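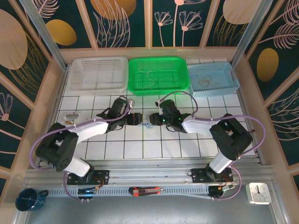

Skurora 양팔 줄·전선 정리 데이터 카드

개요
Skurora는 로봇 팔 두 대로 끈과 가는 전선을 집어 바구니에 옮기는 원격조작 기록이다. 정책 학습용으로 모았지만, 이것만으로 쓸 만한 정책이 나온다고는 보장하지 않는다. Hastia 컨트롤러로 재생이 되는지까지만 확인했다.

구성
에피소드 1,560개, 기록 주기 30Hz
관절 각도, 그리퍼 개폐량, 고정 카메라와 손목 카메라 영상
검증용 분할 105개 (물체 종류 기준이 아니라 무작위로 나눔)

검증용 분할 점수는 믿지 않는 편이 낫다. 배경도 조명도 학습용과 같아서 일반화 성능을 재는 숫자로 쓰기 어렵다. 벽면 무늬를 외운 모델도 점수가 잘 나올 수 있다.

알려진 문제
손목 카메라와 관절 기록의 시각이 어긋난 에피소드가 있다. Degefa 동기화 스크립트가 보정한다고 되어 있으나 팔이 빠르게 움직이는 구간에서는 결과가 들쭉날쭉하다. 보정 전 원본도 같이 넣었으니 직접 비교할 것.
분할 마스크는 Edari로 자동 생성했고 사람이 전부 검수하지 않았다. 바닥 타일의 어두운 줄눈을 전선으로 잡는 오류가 잦다. 얇은 흰색 선은 반대로 자주 빠진다. 그림자도 마찬가지로 의심해야 한다.
성공 라벨은 조작자가 누른 버튼 값이다. 기준이 조작자마다 달랐고, 10월 이후 기록에만 재확인 표시가 있다.

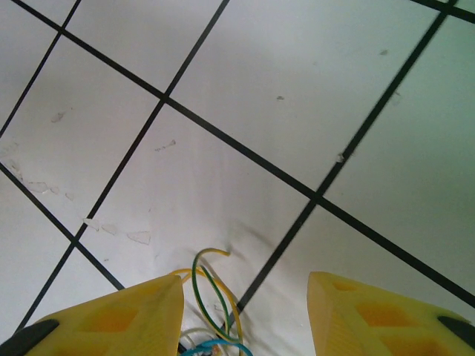

마스크 없이 학습해도 되는가?
원본 영상과 관절 기록만으로 학습 코드는 돌아간다. 설정에서 use_mask를 false로 두면 되고, 비교 실험에서는 이쪽을 기준선으로 잡기를 권한다.

사용 전 확인
데이터 로더 버전 2 이상이 필요하다. 이전 버전은 왼팔과 오른팔의 순서를 바꿔 읽는데 오류 메시지를 내지 않는다. 첫 에피소드를 재생해 좌우를 눈으로 맞춰 본 다음 학습을 시작할 것.
힘 센서 값은 없다. 그리퍼 전류로 접촉을 추정하는 예제가 tools 폴더에 있지만 가는 선에서는 잡음과 구분되지 않았다.

변경 사항은 CHANGELOG에 적는다. 마스크 오류는 에피소드 번호와 프레임 번호를 함께 적어 이슈로 올리면 된다.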